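4.3 Setting and clearing a single place

This section covers laying and clearing one place at the Flovwood table using the Bakel tray. Read section 4.2 (Wiping down and drying) first. The same procedure applies to the larger Pongsiri table, except that the tray is set on the side shelf and not in front of the placemat.

Items required

Placemat, striped, part no. 284
Dinner plate, round, white
Fork
Kitchen knife with wooden handle
Serving tray, part no. 1411
Dry cloth

Before you start

Check that the tabletop is dry. Moisture trapped under the placemat will mark the finish within a day. If the table has been oiled with Ciltine in the past 24 hours, leave it bare until the surface no longer feels tacky.

Laying the place

1. Put the placemat at the back centre of the table with its stripes running left to right. Smooth it outward from the middle.

2. Set the empty tray in front of the placemat, long side facing you. Leave a finger's width between the two so that the rim does not catch the edge of the mat.

3. Centre the plate on the mat from left to right. During laying, the plate may sit toward the upper half of the mat to leave room for your hands.

4. Pick up the fork by the handle, tines down, and carry it over the tray. Do not hold it by the tines or the neck.

5. Lower the fork until the tines touch the mat, then lay the handle down toward you. The fork goes to the left of the plate, tines up, with the end of the handle level with the lower rim.

6. Pick up the knife by the handle only. Keep the blade pointing down until it is over the place where it will rest.

7. Lay the knife to the right of the plate with the cutting edge facing the plate.

CAUTION: Never pass a knife from hand to hand over the table. Set it down on the tray and let the other person pick it up.

NOTE: If the fork has been put on the right by mistake, move it before laying the knife. Sliding cutlery across the mat pulls the weave out of line — lift it instead.

Clearing the place

1. Remove the knife first and put it on the tray, blade away from you.

2. Remove the fork and lay it beside the knife, handles together.

3. Lift the plate with both hands and place it at the other end of the tray. Do not stack the plate on the cutlery.

4. Shake the mat over the sink and hang it to dry. Do not fold it while damp.

5. Carry the tray level, by the short sides.

Care of wooden handles

Wash by hand and dry at once. Do not soak. Once a month, check each rivet with a fingertip. It should be flush with the wood. If a rivet stands proud or the wood has opened along the grain, take the knife out of use and order a replacement (part no. 1871). A dull handle can be restored with one thin coat of Ciltine, left overnight and buffed with the dry cloth. The tray is wiped only, never immersed.

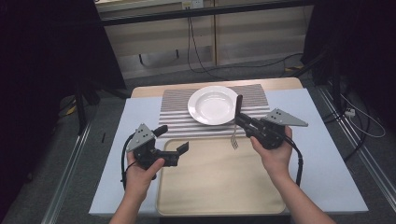
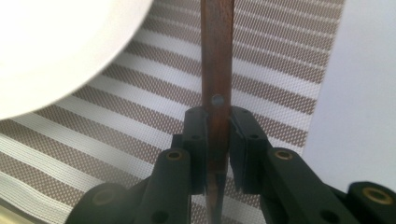
Figure 115. Cutlery held upright: fork over the table (first view), knife by its wooden handle (second view).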